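9/14/22

Notes from the handover week at Menon, written up for the four of us and for whoever opens this folder next.

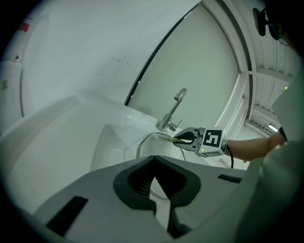
So, Saron Fikre starts as director on the first, and I've had three days with her going through everything that lives in my head or in the green folder. I'm so pleased about this appointment! She did the programme side at Ukow for years and she already knows half the partner groups by name, so we could skip most of the who's-who and get straight into how the place runs.

**Session one: the money**

Started with the community fund. Opening balance for this round is 2864 pounds, all unrestricted. Saron wanted to know how much of that was promised, and I had to go and look, which tells me the sheet needs a "promised" column. Added one while she made the tea. It's column F. Please don't sort the sheet by F, the formulas underneath point at fixed rows and I haven't fixed that yet.

The grant cap is 300 per group and has been for as long as I've been here. Saron asked where 300 came from. I don't know! Samer Sfeir thinks it was set when the fund was tiny and just stayed. She'd like to try a two-tier version:

- small grants up to 300, same one-page form, decision within a fortnight
- one larger grant of 1000 each round, with a proper chat and a visit beforehand

I love this. The one-page form has always been our best thing and I was nervous she'd want to swap it for something longer, but she read it through and crossed out two questions (the one on "strategic fit", and the one asking for a logo). Form is now shorter than before. Old version kept in the folder as form_v3, new one is form_v4. If a group sends in v3 just take it, don't make them do it again.

What we haven't worked out: with a 1000 grant in the mix the balance goes down fast. 2864 less 1000 leaves 1864, so six small grants and a bit over. Last round we made eight. Either the big one is every other round or we top up the fund from the June appeal money, which is still sitting in the general account. To discuss with trustees. My vote is top up.

**Session two: people**

Mebrat Tekleab came in for this one and it was the best part of the week. She ran the mentoring scheme before it was called that, and she brought her own notes, in pencil, going right back to the first pairs. We spent most of the morning on how she matched people. Her method, as far as I could get it down:

- ring both people, never email first
- ask what they'd do with a free afternoon
- ignore job titles completely
- if one of them talks for a long time on the phone, match with someone who asks questions
- check in after the second meeting (the first always goes fine)

Saron wrote all of this down as well, and then asked Mebrat whether she'd do a session with the new coordinators. She said yes before the question was finished. Need to find a date. Mebrat can't do mornings from next month on.

I want to try her free-afternoon question in the next intake. At the moment we ask "areas of interest" and give people a list of boxes, and everybody ticks leadership. You can't match anyone on that.

Feven Birhane sat in for the second half and raised the waiting list. We've got people on it who signed up in June and haven't heard from us, and that's on me, I'd been holding them until the handover was done. Feven is going to ring all of them herself this week. Thank you Feven!! Script is in the shared folder but she says she won't use it and I think she's right.

**Session three: systems (brought biscuits)**

The database. We moved from the old spreadsheets to Cliketti in the spring and on the whole I'm still keen on it. Saron used something similar at Ukow so the basic screens made sense to her straight away. Things I showed her, in the order I wish somebody had shown me:

1. Contacts and organisations are separate records. Make the organisation first, then attach the person. If you do it the other way round you get a blank organisation with the person's surname on it, and we have a fair few of those.
2. The "last contacted" date only changes if you log the call. Opening the record does nothing.
3. Exports come out with the date the wrong way round. Change it in the export settings before you press go, because fixing it afterwards is misery.
4. The reminder emails go out at 7 in the morning. I have asked support if that can be moved. No answer so far.

She found something I'd missed entirely: you can save a search and pin it. All this time I've been typing the same filter every week. Pinned three straight away (groups due a visit, mentors with no match, lapsed donors). Very happy with that.

Wouter Goossens joined us to talk about the newsletter. He's been doing it on his own since Bimness stopped giving us design hours, and it's so much better than it was. The mailing is down to one story, one date and one ask. Saron wants to write the opening paragraph herself each time and Wouter is glad to hand it over. They agreed he gets her text by the tenth. He'd like a proper portrait of her for the next one, she'd like it to be a photo of her at a project visit with other people in it. We're going with hers.

The announcement itself: we've got a draft. I wrote a first go and it was all qualifications, degree, years of service, and it read like a label on a tin. Wouter took it apart and put the Ukow lunch club at the top, the one Saron set up from a single trestle table, and suddenly it sounds like her. Qualifications are now one sentence near the end. Current opening line:

> Saron Fikre, who started the Ukow lunch club and stayed to see it open in four more towns, is joining Menon as director.

Samer to check with Ukow that it was four. I've also heard five.

Goes to the local paper and the partner list on the same day. Partners get it an hour earlier, by request of Samer, who was once told about a new director by his window cleaner.

**Welcome evening**

Room holds 45 seated. Invitation list is longer than that already, so we're going with standing, and chairs down one side for anyone who wants one. No speeches over three minutes, and that includes mine. Feven suggested that each partner group brings one thing to put on a table by the door: a poster, a jar of whatever they make, a team shirt, anything. I think that'll be brilliant, people will have something to talk about as soon as they get their coats off. Feven is writing to the groups.

Food: asking the lunch club people if they'd like to do it as paid work. Budget line not agreed yet.

**Left over / to do**

- Me: fix the fixed rows under column F. Bank mandate form to be signed by both of us, I've put it in the green folder at the front.
- Me: write down where the green folder lives. (Second drawer, under the spare keys.)
- Samer: lunch club number, and a paragraph on the two-tier grants for trustees.
- Feven: waiting list calls, table letter.
- Wouter: final announcement, new address block for the footer. The old one still has the fax number.
- Saron: first visit list. She's asked to see the smallest groups first and I've given her the pinned search for it.
- Mebrat: afternoon session, date to be found. Also she'd like her pencil notes back once they're scanned, please scan them in colour, the red bits mean something.

Question from Saron I couldn't answer, leaving it in so I don't lose it: what happens to a group after we've funded them three times? We've got no rule. Some of them come back each round and some go quiet, and I have never once rung a quiet one to ask why. I'd like to do a batch of those calls with her in her first month. I've started a list at the back of this notebook, five names so far, and will add as I go through the old rounds tomorrow.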